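Household Objects and Their Histories
Session 2: The Cup — notes to accompany the talk
Tutor: Shirin Tabrizi

Welcome back, and thank you to everyone who brought something from the kitchen cupboard last time. I enjoyed that far more than I had any right to, and I'm still thinking about Nafula Koech's enamel mug with the chip at the lip, which led us so far off the subject that we never reached the handle at all. So we'll begin with the handle today, and if you missed the first session don't worry, you can pick things up from these notes as we go along.

1. Cups with handles and cups without

Most of us in this country grew up thinking of a cup as a thing with a handle, and of anything else as a beaker or a tumbler or a bowl. It's quite a local habit of mind. The tea bowls that came to Europe from China in the seventeenth century had no handles, and the first people here to drink tea at home drank it from small bowls held at the rim and the foot. If you've ever tried it you'll know that it teaches you patience — you simply can't pick the thing up until the tea is fit to drink.

Handles arrived on teacups bit by bit through the eighteenth century, and the old form hung on beside the new one for a long while. Chocolate cups often had handles early, sometimes a pair of them, and coffee cups were usually taller and straighter than those meant for tea. A family with money might own all three kinds. A family without would have used whatever was in the house, and I'd like you to keep that family in mind, as so much of what has been written on the subject is about the other one.

2. Colour

Pale greens turn up again and again in the story of the cup, and for very different reasons. The celadon glazes of China and Korea get their colour from a little iron, fired in a kiln starved of air. They range from a bluish grey-green to something close to olive, and people have been fond of them for well over a thousand years. Much later, in the twentieth century, pale green came into ordinary British kitchens as a cheerful, hard-wearing everyday colour, and plenty of you will have eaten your school dinners or drunk your canteen tea from it.
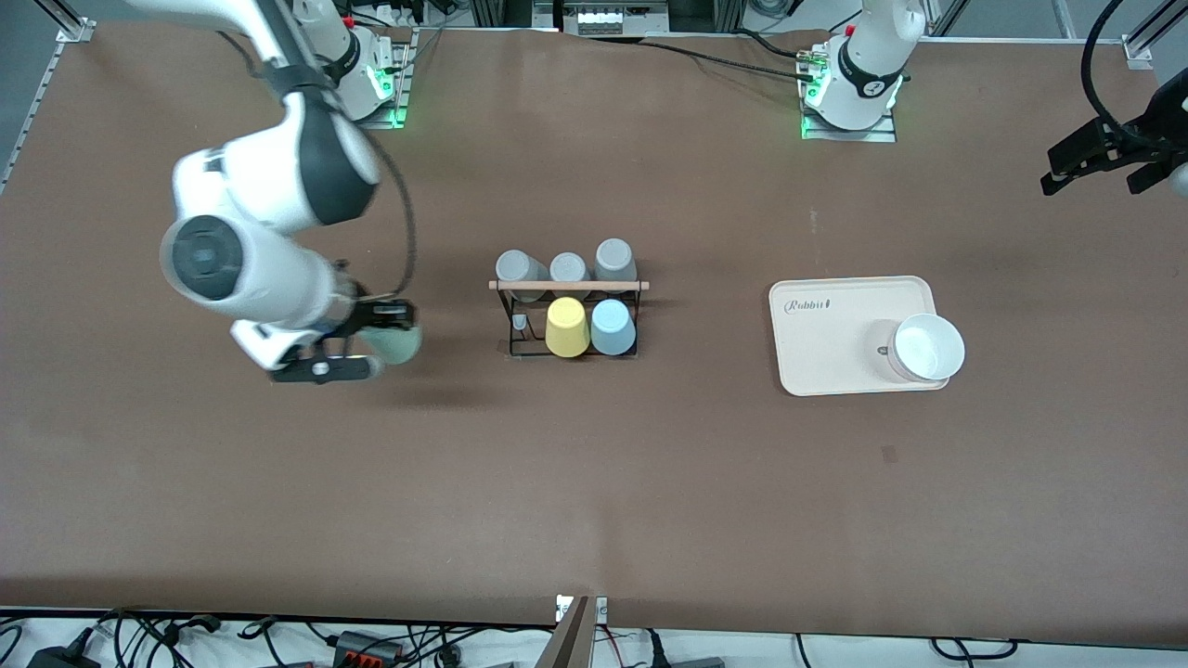
Fig. 1. A pale green cup with a rounded body.

Rounded bodies are worth a word too. A round cup has less surface for its size than a tall narrow one, so in principle it loses its warmth more slowly, although a wide open mouth will soon undo the good work. Potters like a curve for other reasons. It comes naturally off the wheel, it sits kindly in the palm, and there are no corners inside to trap the dregs. Catinca Enache, who threw pots for years before she joined us, tells me that beginners nearly always make their cups too thick at the bottom, and I can confirm this from my own shelf at home.

3. The saucer

I always run out of time before the saucer, so let me at least put it down on paper. Early saucers were deep, closer to a small dish than to the flat thing we know, and there are many accounts of people tipping their tea into the saucer and drinking it from there. Later on this was thought rather vulgar. My own grandmother did it every afternoon of her life and didn't care who saw. The little well in the middle that holds the cup steady came in gradually, and once it had, the saucer became a stand and very little else.

For next time

Please read the chapter on Serville in your course pack (the one by Vsevolod Stasiv, with the long bit on kiln waste). It's heavy going for the first few pages but do stay with it, it gets much better once he reaches the rubbish heap. The inventory of the Sosillow house is at the back. It runs to 1,238 entries and I certainly don't expect you to read them all! Have a look at entry 74, the kitchen shelf, and jot down which cups you think were in daily use and which were kept for best.

If you have an old cup at home, draw it from the side — a rough pencil outline will do nicely — and bring the drawing along. Leave the cup itself in the cupboard if it's precious. Yaroslav Mykhailiuk has kindly offered to bring his set of profile gauges, so we can try them out on the department's own mugs, which have survived far worse.

Questions about the reading can go to Shirin Tabrizi at the course office
© Household Objects and Their Histories, course handouts
2 shares | 2 comments
Back to top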